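The microwave cell, and the person who keeps it honest

12/12/19
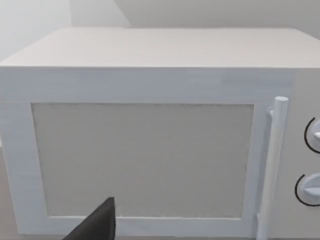

The practice microwave in the simulator, with one gripper finger at lower left.

When I first asked the cell keeper at Werent if I could come by and talk about the kitchen cell, she wrote back that I was very welcome, that there would be coffee, and that I should please not expect anything to look exciting. She has looked after the cell for 3 years, first as the person who tightened things and now as the person who decides what gets tightened and when, and she has a lovely slow way of explaining it all that made me forget my list of questions before the coffee was poured.

The cell lives at the back of the Flinstead building, past the parts shelves. It is a single arm with a two-finger gripper, mounted in front of a counter, and its job is to practice on kitchen appliances, mostly opening and closing things. Alongside the real one there is a simulated copy, which the team calls Clekow, and it turned out that a good half of her working week is spent making sure that the two agree with each other.

"People think I look after the arm," she said. "I do, and I'm fond of it, but the arm is pretty easy. It tells you when it's unhappy. What takes the time is keeping the copy matched up to the real thing, down to where the fingertips are. If I change a fingertip pad in here and forget to change it over there, then somebody spends an afternoon wondering why the hand keeps brushing a door it ought to clear."

We sat down at her desk so she could show me the microwave. In Clekow it's a plain white appliance with a long upright handle and two round knobs on the panel, each with a thin black arc beside it, and the door window is a flat pale panel you can't see through. I asked if she would have liked it to be fancier.

"Oh, I'd like everything to be fancier! But for my purposes I want the handle right. The handle is what we spend our lives on. It's a tall cylinder that stands off the door on little posts, so there's a gap behind it, and that gap is what the fingers have to work with. If the posts are too short in the model you'll never get a finger in there, and if they're too long, everything looks wonderful until you go next door and try it on the real door."

White on white, she told me, brings its own headaches. A pale handle against a pale door under soft light doesn't give the vision software a great deal to hold on to, and so the lighting in the copy gets changed quite often, brighter one day and dimmer the next, so that the arm doesn't learn one particular kind of afternoon. The knobs are kept in mind too, for later on. For now they mainly matter as something to stay clear of when the hand comes in toward the handle from the right.

I wanted to know what an ordinary morning is like, and here she got up and took me over to the cell itself, because she said she couldn't talk about it sitting down.

It starts with a walk around. She looks at the cables where they bend at the elbow and wrist, she looks at the floor under the base for anything that has come loose overnight, and she tries the gate and the stop button before anything is powered. Then the arm goes to its home position and she checks it against a small steel pin fixed at the corner of the counter. There is a move that brings the fingertip down beside the pin, and she slides a feeler gauge into the space between them.

"It's an old-fashioned thing to do, and one of the younger engineers teased me for it when he started," she said. "He uses the gauge himself now. I like it. You get a number, you write the number in the book, and if it's drifting you can see it drifting over a month or so and you don't have to have an argument with anybody."

The fingers come next. They are dark, tapered pieces, and she wipes them down with a lint-free cloth and a little alcohol, then runs a thumbnail along the flat faces to feel for nicks. A nicked finger can catch on a handle when it should be sliding around it. She keeps 7 spare pairs in a drawer lined with foam, and each pair has its own measured length written on a tag, because they come back from the machinist very slightly different from one another. Whichever pair goes on, its length goes into the settings for the arm and into Clekow as well, on the same day and by the same person.

"Same person is my rule," she said. "I've got very few rules. If you put the fingers on, you put the numbers in. I don't want it passed along on a sticky note."

I asked about repairs, and she laughed and said that I had come in a quiet season. The last proper one was in January, when the gripper began closing late. It would get to the handle, wait, and then close with a bit of a jump. She changed the obvious things first, meaning the cable and then the connector, and neither of them helped. In the end it was the small guide rail inside the gripper body, which had gone dry. The maintenance sheet she had inherited said to grease it every 3,000 cycles, and the counter it relied on had been set back to zero during a software update, so the reminder had simply never come up.

"I had it apart on a towel right there," she said, pointing at the bench. "It was a fiddly job – there are these tiny screws that are all nearly the same length, and nearly isn't good enough. I put them in a muffin tin in the order they came out. I've still got the muffin tin. The fix itself took 40 minutes. Finding it took most of a week."

Since then the cycle count is written by hand in the book as well, every evening, next to the gauge reading. She showed me the pages, which are neat and a little greasy at the corners.

Before I left we went back to the screen for one more look at the microwave, because I was curious what she looks at when she opens that view. She told me she goes to the fingertip every time. She wants to see where the tip comes in relative to the door, and then she compares that with the same pose on the real arm, with a ruler if she has to. When the two don't agree she begins with the mounting plate, then the finger length, and only after that does she start to suspect the model of the appliance.

There is a second cell on the way, which will go to the Trình site and will share the same simulated kitchen. She has been writing up her morning routine for the people who will run it, and she was a bit embarrassed about how long it had gotten. I told her I'd have been glad of a longer one. She is sending the spare gauge with it, and she has already started a new book for them, with the columns ruled and the first page left blank for whoever does the first reading.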